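"I found out I was engaged from a magazine"
February 22, 2018

The lead actress of Leiva has been in the gossip pages most weeks since the show began. She agreed to talk on the condition that we leave her co-star's family out of it, and that we print her answers in full where we could. We met in Pultach, where the series films for most of the year.

The engagement story ran last April. It said that her co-star had proposed over dinner and that the wedding would be small.

"I found out I was engaged from a magazine," she says. "My mother called me at 6 in the morning and she was upset that I hadn't told her first. I had to explain that there wasn't anything to tell. I don't think she believed me until the afternoon."

The ring in the photos was a prop. She had worn it home from the set by mistake, bought groceries, and was photographed in the parking lot. The pictures were online within 24 hours.

She asked Tudel, the agency that represents her, to put out a statement. They advised her to wait, and she now thinks that was wrong. "If you wait four days, people decide you're hiding something. By then there was a second story, saying we had broken up. So I got engaged and dumped in one week and I was at work the whole time."

Did it change things with him? "A bit, yes. We used to get lunch together and we stopped. We started again after the summer, but we go with other people from the crew now."

She has not sued anyone. A lawyer told her the story was false but probably not harmful enough to be worth the cost, and she took that advice. The magazine ran a correction of 22 words, which she can recite.

She is less patient with stories that quote a "close friend." "My close friends don't talk to magazines. I know that because I've asked every one of them — which I'm not proud of. One of them was hurt, and she had a right to be."

These days she reads nothing about herself before noon and has taken the gossip apps off her phone. Her sister still reads them and calls if something looks serious. So far this year she has called once, over a story about a haircut.

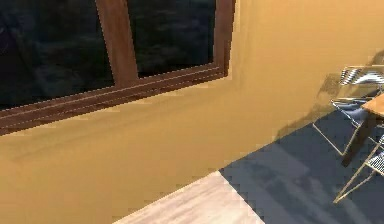
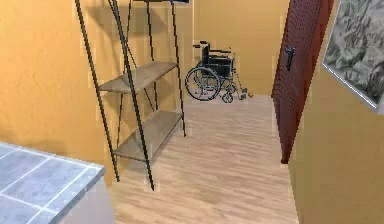

After Leiva

Her contract ends with the current season. She has signed for a part in Ivia, a courtroom drama, and will be playing a prosecutor. She says the script has no love story in it.

"I asked about that before I said yes," she says. "They thought I was worried about the scenes. I was thinking about the grocery store."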